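Home | Issues | Workshop Papers | Authors | Search

3. Building and Using the Grippers

3.1 The build

I built the first gripper on my kitchen counter, and it showed. The trigger stuck, the jaws closed at slightly different speeds, and I had to hold the whole thing together with a rubber band when I wanted to pick up anything heavier than a spoon. Telmo Miranda took one look at it and told me to bring it down to Pilcombe, the shared workshop where he keeps his printer, and that's where the rest of this work got done (mostly after 8 p.m., when the laser cutter was quiet and we could hear ourselves think!).

We call the design Hirus. It's a pistol-style handle with a trigger linkage, two black fingers with soft pads on the inside, and a camera mount sitting behind them. We went through more pad material than I'd like to admit. The first batch was too slick for cardboard, the second grabbed cloth so hard that it wouldn't let go, and the third, cut from a sheet Telmo had left over from a drawer liner, was the one we kept. One finger ended up a hair longer than the other on the early units, and I shimmed it and moved on.

3.2 Collecting the demonstrations

For the household tasks we wanted stuff that bends, stuff that doesn't, and something to put it in, so we raided our own closets. Cloth was the part I was most excited about, and also the part that ate most of December. A box has corners you can aim for. With a bunched-up cloth you're choosing a fold and hoping there's enough of it between the pads, and two people will choose differently every time (Telmo goes for the highest fold, I go for the one closest to me). We left those differences in. Figure 4 shows the cloth setup from the camera on one gripper, with a second gripper over the fabric and a medicine box standing in the plastic basket. 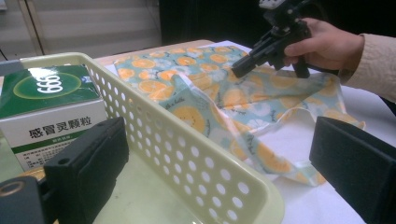

3.3 Cleaning up the recordings

We recorded 658 demonstrations and kept 435. I know that's a lot to throw out! Most of the rejects came from one dumb problem: the clocks on the two recorders drifted apart, and past a certain point I couldn't line up the trigger signal with the video well enough to trust it. The others were ordinary slips, like a dropped grasp or somebody bumping the bench.

I checked every clip by eye, at 20 a sitting, which was as many as I could stand before they all started to look the same. Telmo then went back over 100 of them without seeing my notes. Where we disagreed it was nearly always over a grasp that caught two layers of cloth when the person had been going for one, and we settled on keeping those as long as the cloth ended up in the right spot.

The arm we trained for is an old Ortuño that lives at the far end of the shop, and its fingers are the same shape as the ones on the handle, down to the shims. Section 4 covers how the policy did on it.

Related items

Nokstead: a bench-top wrist joint from scrap bearings
Trigger linkages for hand-held grippers, a builder's comparison
Notes on keeping two cheap recorders in sync
Pilcombe shop report: second year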